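Oona Saarinen looks after a single machine at Sekholm, a two-finger arm that handles garments on an upholstered bench, and she keeps its settings in a paper notebook. Ubaldo Melis wrote the first version of the setup procedure and still signs off on changes to it. We spoke with both on 7/15/21, mostly about fingers.

"The arm is the part that gives us the least work," Saarinen said. "Fingertips, finger screws, wrist camera. That's the order I check them in, and that's the order they go wrong in."

The fingers are dark gray, with rounded tips and a recessed slot just below each one. Saarinen cleans the slots with a dry brush at the start of a shift. Lint packs into them, she said, and a packed slot changes how a thin hem sits in the grip.
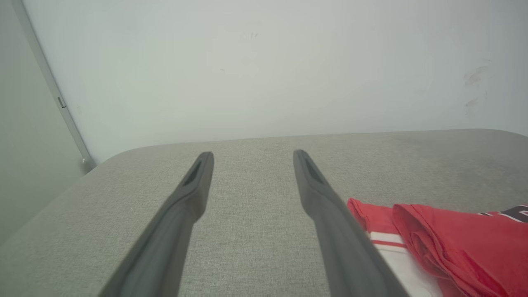 Fetville Review, No. 9, p. 45

Open height over the bench is set before anything else. Melis wants it taken on bare upholstery, well clear of the garment. "Cloth on cloth gives you a false zero," he said. "You touch off on a sleeve, the sleeve compresses, and every approach after that is low." The offset in use is 4 mm. It was 5 until last September, when the fingers were replaced with a stiffer set from Manninen.

The bench cover complicates matters. A hard table returns a sharp contact signal; a cushion returns a slow one, and the threshold has to be raised to suit. Melis tried a rigid board under the fabric and took it out again. "The job is picking clothes off soft furniture. If I tune on a board, I've tuned for a board."

Camera alignment comes next. Both fingers should enter from the bottom of the view and lean in toward each other at matching angles, with the tips level. Saarinen compares the live view against a stored one and looks at the tips first – a loose screw shows there before it shows in the grip force.

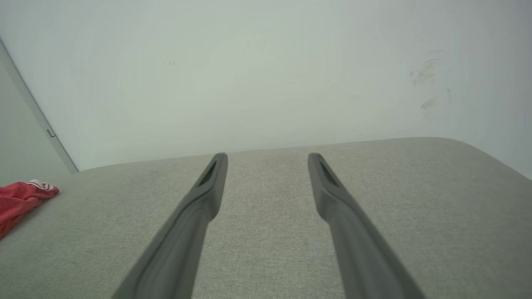
4 min read

She also checks that color is holding. Red cloth on a gray cushion is an easy case, and she treats it as a floor: if the segmentation loses the edge of a red garment, the exposure has drifted and the rest of the session waits. White panels against the pale wall are harder, and Melis keeps a separate threshold for those.

Repairs are few. The wrist cable has been changed once, after the jacket split at the clamp. The controller, a Setlow unit, has needed one fuse. Finger screws are retorqued every five days, a figure Melis would like to lengthen and Saarinen would not.

"He has a spreadsheet that says we could go to nine," she said. "I have the screws."

Melis said the interval is under review. The full setup, from brush to first pick, takes almost 45 minutes.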